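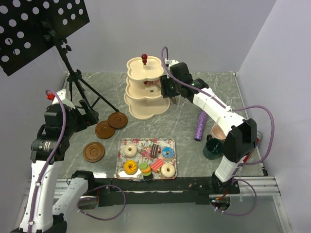

Office sustainability inspection, Komcombe building, level 3. Completed in November against the Trullside resource-use checklist, 39 items in total. Reusable serving gear counts toward item 4, and a cream-coloured three-tier stand of the sort seen on the grey marble-patterned tabletop scores the same as plain platters, provided it replaces single-use trays. Round brown coasters are neither scored nor deducted.

Item 4. Reusable serviceware in common areas. Pass.
Comment: Disposable cups still stocked in the north kitchen. Run down the supply and do not reorder.

Item 7. Waste streams separated and labelled. Partial.
Comment: Organics bin labelled on the lid only. Label the front panel as well.

Item 11. Lighting on occupancy sensors. Fail.
Comment: Corridor sensor bypassed at the switchboard. Electrician to reinstate -- refer to work order 343.

Item 12. Heating and cooling setpoints recorded. Pass.
Comment: Log sheet current. Two entries unsigned.

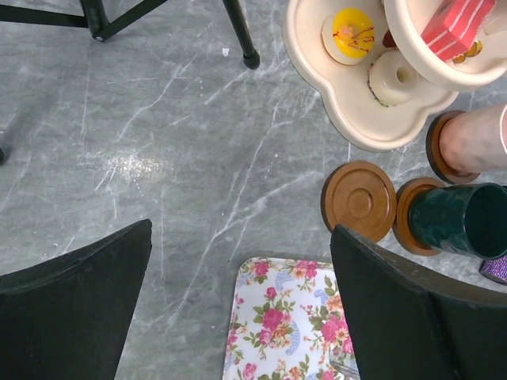

Does a partial result count toward the Climudholm rating?
It counts as half a point, and only if the corrective action is closed before the next inspection.

Item 18. Tap flow restrictors fitted. Pass.
Comment: Accessible washroom tap drips. Replace washer.

Item 23. Paper purchasing, recycled content. Partial.
Comment: 62 per cent of reams met the standard. Supplier Mathebula has been asked to substitute the remainder.

Items not listed were passed without comment. Re-inspection covers items 7, 11 and 23 only.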